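Open Day at the Drusteck Deck Press Shop

Report by Sumaiya Munshi

Drusteck opened its press shop to visitors on Sat 5 November, ahead of the winter contest it supplies with prize decks. I went for the pressing and drilling, having ridden Drusteck blanks on and off for years without knowing much about how the concave gets into them. Groups were kept small and each walk-through lasted a little under an hour.

The shop occupies one long room with the veneer store at the north end. Veneer arrives cut to length and rests on open racks before use. The company buys maple only, in two thicknesses, and the seven plies of a standard deck run in a fixed order: two face plies, two cross plies, three core plies. The guide passed around samples of cross ply so we could flex them by hand. Grain runout was visible on the rejected ones.

Glue goes on by roller. Drusteck uses a water-based adhesive and lays up each stack within a set open time, which the guide gave as short enough that a phone call can spoil a batch. Stacks then go into the press five at a time between aluminum molds. There are 34 molds on the shelf, most of them variations in nose and tail angle. The popular street mold, the Bresano, has a medium concave and slightly unequal kicks. The Yilma is flatter and wider and is meant for transition riding.
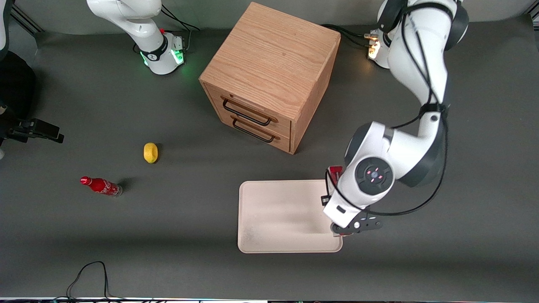
Workbench with two white arms and an assortment of small items.

Press time is left on the long side. Decks come out as rectangles with the shape already in them and are racked again for several days. I asked whether the rest period could be shortened. The answer was that they tried it in July and had warped boards back from three shops, so the old schedule was restored.

Drilling follows. A jig locates all eight truck holes from the center line, and the holes are drilled before the outline is cut. If the holes are off, the rectangle is scrapped before any more labor goes into it. Outline cutting is done on a band saw, slightly oversize, then brought to the line with a shaper. The rail radius is routed on both sides and finished by hand. I watched two Yilma decks go through sanding. The difference between the first and second grit was easy to feel along the tail.

The test corner drew the largest group. A deck is supported at the truck positions and loaded in the middle while deflection is read from a dial gauge. A second rig drops a weight on the tail. One deck from each pressing is taken for testing and is not sold afterward. The sample on the drop rig had a stress crack running from the rear inside bolt hole, and the guide used it to explain why overtightened hardware shortens the life of a board. He recommended stopping when the bolt head sits flush with the grip — no deeper.

Output is about 2,000 decks a month. Graphics are heat transfers applied after the sealer, and the press for that is a simple roller machine in a side bay. Contest decks carry the Tremero graphic this year, a two-color print on a natural bottom ply. The run is 356 pieces, numbered on the top ply under the grip.

Questions afterward were mostly about width. Drusteck sells more 8.5-inch decks than any other size and has dropped its narrowest street shape. Several visitors asked for a wheel-well option on the Yilma. It was noted down without a commitment.
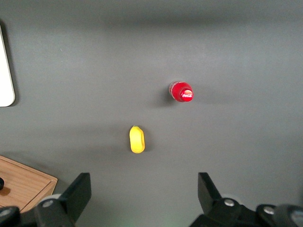

Practical Notes for Visitors

Entry is free, but places have to be booked through the shop counter. Closed shoes are required past the yellow line, and hearing protection is handed out at the saw. Boards can be left at the front desk. Parking is on the street side only. The bus stop is a five-minute push away over decent asphalt, apart from the rail crossing.

Seconds were on sale at the end, mainly cosmetic rejects with patchy stain. I bought a Bresano with a shallow mark on the nose and checked it on a flat counter before paying. It sat level on all four contact points.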